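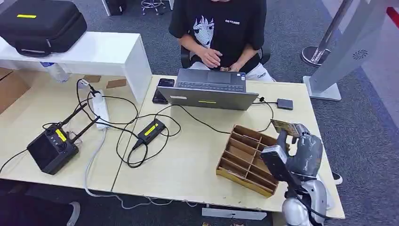
More bass, please, and a lot less talking between songs, one subscriber wrote to us after the last mix, and the new Skiltance reissue ought to cover both! Side A of "Derness Nights" runs straight through without a gap, and the bass lines are so thick you can hum them after one play. The whole LP is only 39 minutes long - I've had it on repeat since it landed.

The big draw is "Madik", a slow soul burner at 110 beats a minute on paper that somehow feels half that, with a horn part that keeps sneaking back in just when you've forgotten it. Then comes "Marchetti Street", all handclaps and electric piano, and the singer holds the last note so long I laughed out loud. There are 2 bonus cuts as well, both instrumentals (the second is the keeper, a loose organ jam that fades far too early).

The vinyl is 35 dollars and ships before the end of September. The download is up now, and the liner notes come with it.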